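The Black T-Shirt, and Other Small Problems of the Wardrobe

By Hedvika Jireš

When I moved to my present flat I owned far too many T-shirts, and most of them were black. I did not plan this. A black T-shirt is easy to buy, easy to wear and forgives a little coffee. Only in the drawer does it become difficult, when all of them look like the same dark pile and the one I want is always at the bottom.

For this article I decided to learn folding properly, from the first step. My teacher was Amândio Bastos, who for many years folded shirts in the stockroom of Mkhize, a clothing shop with 600 shelves and very little patience. He told me that the folding is the short part. The long part is to make the shirt flat, and for this you need a big clean table, preferably a pale one, so you can see the edges of dark cloth.
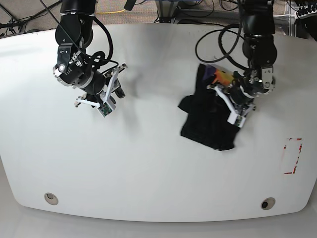
Should a T-shirt be folded inside out to protect the print?

It depends on how you store it. If the shirts lie on top of each other, the print can stick a little in a warm room, so inside out is safer. If they stand upright in a drawer, Amândio leaves the print outside, as it helps you to find the right one.

I began in the wrong way, of course. I took the shirt by the middle and shook it, and it came down in a heap again. Amândio advises to look first for two points that belong together: both shoulders, or both corners of the hem. With black cotton this takes longer than you think. The seams disappear, the sleeve looks like the body, and in the evening, under my weak kitchen lamp, I had to search with my fingers more than with my eyes.
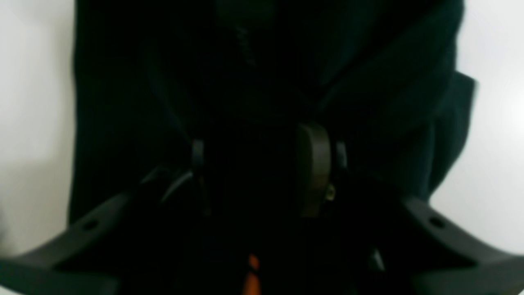

After the two points are found, you pull them gently away from each other and lay the cloth down slowly. Do not press yet. Air stays under the shirt, and if you press too early it makes a wrinkle which you will meet again next morning - usually across the stomach. I like to smooth from the collar to the hem with the side of the hand. The sleeves come last.

A printed shirt has one advantage here. The picture on the chest shows you immediately if the cloth is twisted. 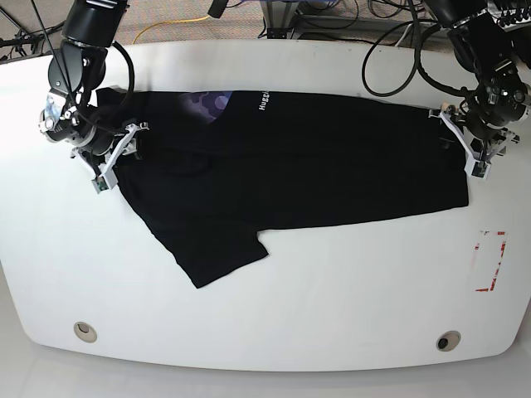

Black short-sleeved T-shirt with a purple and dark blue print, one sleeve bunched and folded.

The fold itself I can describe quickly. One side goes to the middle, with its sleeve turned back, then the other side. Now you have a long strip. Fold it in half, and then in three, until it can stand by itself. My first ones fell over like tired children. By June I had a whole drawer that stood.

For the drawer I tried two sets of dividers. The Furkedska is stiff and simple, and it costs 300 crowns. The Ollia is softer and prettier, at 1,052 crowns, but it leans when the drawer is half full. I kept the cheaper one. 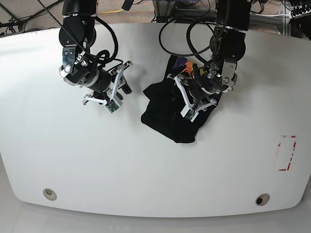
How long can a T-shirt wait in a heap before it needs ironing?

One night is usually fine for ordinary cotton. After several days the creases become sharp, and then a damp cloth and a warm iron are quicker than any smoothing by hand.

Amândio folds when the washing is just dry, at the same table where he eats. I have copied this habit, with a cup of tea beside me, although he would prefer the tea in another room.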